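From: Elaine Peixoto
To: packing-list
Subject: Re: [packing] Zip bags vs. open bins for small mixed items

Carter Hawthorne wrote:

> We have been putting small mixed items (snacks, drink bottles,
> spare cloths, cables) straight into the open bins. It is fast
> but the bins come back in a mess and I end up sorting by hand.
> Stockdale uses large clear zip bags for the same job. Before I
> order any, does anyone here have numbers on size and film
> weight? Also, do you bag the bottles or leave them out?
>
> Carter

Carter,

I ran a comparison at the Notora site in February. Short version: large clear bags with a zip strip, flat items inside, bottles outside. Details follow.

Size. We tried two widths, 255 mm and 400 mm. The 255 is fine for cables and cloths but will not take a boxed item and still close. The 400 takes everything on the small-items sheet except the folding tray. I would order only the 400. Keeping two sizes meant people picked up whichever stack was closer, and a third of the small ones were then packed too full to seal.

Film. Ours is from Celtby, plain clear, no printing. The heavier film they offer stands up better to box corners, but it holds a crease and is harder to press flat. We stayed with the lighter one. It does crumple, and under overhead lights the glare can hide a label. Turn the bag a little before you decide the label is missing.

Zip. Get the colored strip. With an all-clear strip, people lose time finding the opening. Our old batch had no color and the new one does, and I had no further complaints about it.
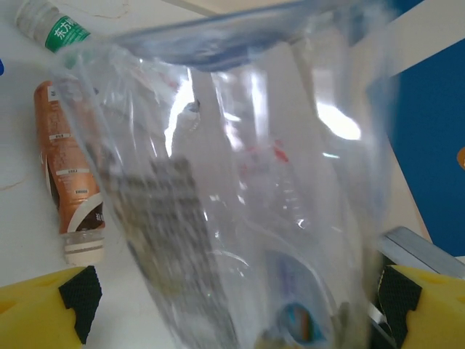

On the bottles: leave them out. A bag with a blue strip and a couple of drink bottles lying next to it is a normal state for the table here, and the bottles go into the bin last. Reasons for this order:

1. A full bottle inside a bag rolls to the low end and pulls on the zip when the bag is lifted.
2. If a cap is not tight, you lose one bottle and not the whole bag of contents.
3. Bottles lie down fine along the side of the bin. Cap ends should all point the same way. I don't care which way.

Labels on drinks vary a lot, and some of ours are in Chinese only. Don't sort by product name. Sort by volume and write the count on the bin card.

Closing the bag. Lay it flat, put the stiffest item against the bottom seam, soft things on top, press from the bottom up, then run the zip from one end with two fingers. If it won't close on the first pass, take something out. Forcing it splits the strip at the corner, and there is no useful repair for that. Tape holds for one trip.

Results. We packed 217 bags over the test. 30 were reopened before shipping, nearly all because an item on the sheet had been left on the table. That is a checklist problem and I have since moved the sheet to the left of the packing position, where it does not get covered up. Sorting time on return dropped enough that I stopped measuring it.

Two open points:

- Reuse. Bags survive several trips but go cloudy. I have no rule yet for when to throw one away.
- Gerkirano wants the bin card inside the bag, facing out. I am against this. The card belongs to the bin and the bag may get moved.

If you want the small-items sheet, I can post the plain text version to the list. It needs the folding tray removed first.

Elaine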